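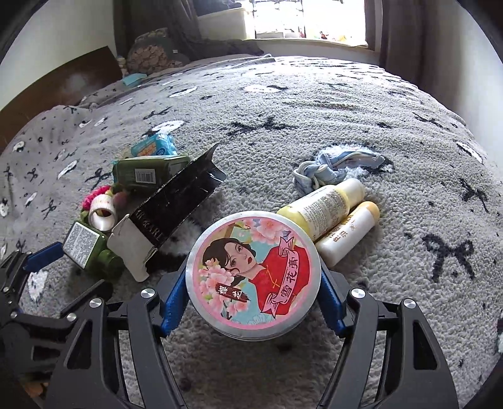
September 24, 2026

Started the bedroom sort at the bed, with the blanket left on as a work surface. The rule for the day was one category at a time, toiletries first, papers not at all. Papers took up the whole of the last attempt in February and produced one folder.

The category is bigger than I had estimated. It covers the shelf over the radiator, the two drawers on the window side, and the zip bag that has not been unpacked since the move from Curnside. I put everything on the bed and worked from there.

Packaging first. I had kept cartons on the theory that a thing resells or returns better with its carton. I have never resold or returned a toiletry. The long glossy black one had stood upright at the back of the shelf for so long that I had stopped seeing it. It is open at both ends and serves no purpose as a container. Flattened it goes in with the paper recycling, provided the metallic lettering is print and not foil laminate. The leaflet from the council sorting center covers foil under "composite," and composite goes in general waste. Tear test to be done: if a plastic film stretches at the tear, it is composite.

The tin is the one item I spent real time on. Round, silver rim, printed label on the lid: a woman with short wavy dark hair in a red high-collared dress with yellow fastenings, pink blossoms on pale turquoise, and the characters 雪花膏 on a pink ribbon. Literally "snowflake paste," the old name for vanishing cream. It came from Bit-na Hong, who brought it back from a trip and gave it to me at the door with her coat still on. I remember she said it was for hands or face and that her grandmother had used it for both.

Composition, as far as I understand the type: a stearic acid cream, part of the acid neutralized with an alkali to make a soap, the soap holding the rest in water with some glycerin. Rubbed in, the water goes and the stearic acid leaves a matte film too thin to see, hence "vanishing." The usual fault in an old tin is water loss. The cream shrinks from the wall, cracks, and goes grainy. It can sometimes be worked back with a few drops of warm water but the texture does not hold, and adding water to a preserved product dilutes the preservative. I would not put a reworked cream on my face.

Decision on the tin: keep. If the cream is past use, wash the tin out and keep it for the spare watch pins and the small screwdriver bits, which currently live in an envelope with a hole in one corner. Wash by hand, dish soap, lukewarm water, lid label kept out of the water. Dry upside down on a towel overnight. A tin of this kind rusts first along the rolled seam, where water sits and a cloth does not reach.

The other small containers went quicker. Anything with an open-jar symbol and a number of months was judged by the number. Anything without was judged by smell, which is not a rigorous method, but separated oils have a crayon odor that is hard to mistake. The Wunititz hand balm failed. The Flelby shaving soap passed and went back to the shelf.

Weighed the discards on the kitchen scale before bagging, packaging excluded: 435 grams. Weighed the packaging separately: 283. I had expected the second figure to be the larger, given the volume it takes up. The shelf above the radiator gained 35 centimeters of clear run, enough for the lamp, which has been on the floor by the outlet. That shelf is also the warmest spot in the room and a bad location for any emulsion. Creams go to the lower drawer from now on, and the shelf takes only glass, metal and the lamp.

Si-woo Gil rang in the middle of it to ask whether I still had the spare key to the storage unit. I do. He wants to collect the folding table and return the Ait Ali crates, and asked if I had anything to go out in the same load. Told him I would know by the weekend. He thinks I should throw the lot away and buy again as needed. I priced this roughly once and it comes out more expensive than it sounds, mostly because of the razor blades.

Blanket: lint on the grey side from the cartons, plus a small quantity of powder from a split packet of talc. Shook it out of the window, then vacuumed with the upholstery head on low. High suction lifts the pile and leaves tracks that stay until the next wash. The label says 30 degrees, no softener, no tumble. I will wait until the drawers are finished before washing it, as the second drawer will make the same mess.

Lamp moved. The bulb is a 3000 kelvin and throws more yellow on the wall from up there than it did from the floor — acceptable for evening, poor for reading labels. Left the existing bulb in.

Remaining: second drawer, the zip bag, the tear test on the black carton. Need a message to Bit-na asking how old the tin was when she bought it, and whether her grandmother's had the same lid.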